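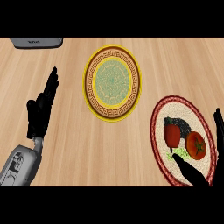

Irkbridge, November 20, 2021 — Kastora is seeking a cataloger for its tableware and domestic ceramics collection. The post is fixed-term, 11 months, full time, based at the Irkbridge store. Remote work is not available for this position.

The collection holds 1,658 items, of which 491 have no record beyond an accession number. The cataloger will complete records for these items and revise existing entries where the form, dimensions or decoration are missing. Rim and border patterns are to be entered under the house vocabulary (meander, guilloche, wave, plain band, other), with ground color and pattern color in separate fields. A plate with a yellow rim and a cream Greek key on a brown band, for instance, takes three color entries and one pattern entry.

Duties
Measure and weigh each item to the store standard
Transcribe marks and backstamps exactly, including errors
Write a condition note of no more than 104 words
Assign a shelf location and update the move log
Flag unstable glazes to the conservator, Bernadette Millet

Requirements
Two years of cataloging or registration work in a museum, archive or auction house
Working knowledge of ceramic bodies and glazes
Accurate typing and consistent use of controlled terms
Ability to lift standard storage crates

Experience with the Sulumeck database is useful but not required. Training takes place in the first two weeks. Reading knowledge of Danish or Icelandic would help with the Þrastardóttir bequest, whose paper inventory has not been translated.

The cataloger reports to Grímur Zoëga, head of collections. Hours are fixed — the store is alarmed outside them and access cannot be extended.

To apply, send a résumé, the names of two references and one sample catalog record of your own to the collections office at Kastora. Records written jointly should be marked as such. Applications without a sample record will not be reviewed.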